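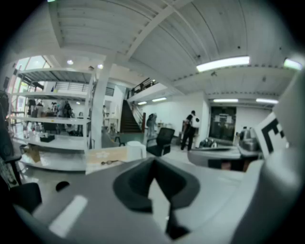 Section 4: Packing the Tamora main canopy

Hi again! Imani Montoya here. I've packed my own Tamora for years now and I still read these steps out loud, so please don't feel silly doing the same. You'll want a clean floor, a packing mat and plenty of time (my first try took me the whole afternoon, and I had to redo it).

1. Lay the rig down with the harness facing the floor and set the brakes. I stow the extra toggle line right away so it can't snag.

2. Walk the lines up from the risers to the canopy. If you find a twist, stop and clear it before you go on.

3. Flake the canopy, nose first. Count your cells out loud! The Tamora has 21, and I've skipped one more than once while chatting.

4. Pull the slider all the way up against the stops and open it out into its four corners.

5. Roll the tail, lay the canopy down, and squeeze the air out with your knees and forearms. Slow is good.

6. Slide it into the bag and stow the lines with even bites. Swap any rubber band that looks tired.

7. Cock the pilot chute and check for color in the little window on the bridle.

Caution: Never pack a damp canopy. Hang it indoors, out of the sun, until it's dry all the way through.

Caution: These steps cover the main only. Your reserve goes to a certified rigger, every time.

Note: Replace the line set at 100 jumps if you mostly land on sand. Siwan Ifans at Lomadier keeps the Tamora sets in stock, so ask for her by name.

Section 5 covers the closing loop.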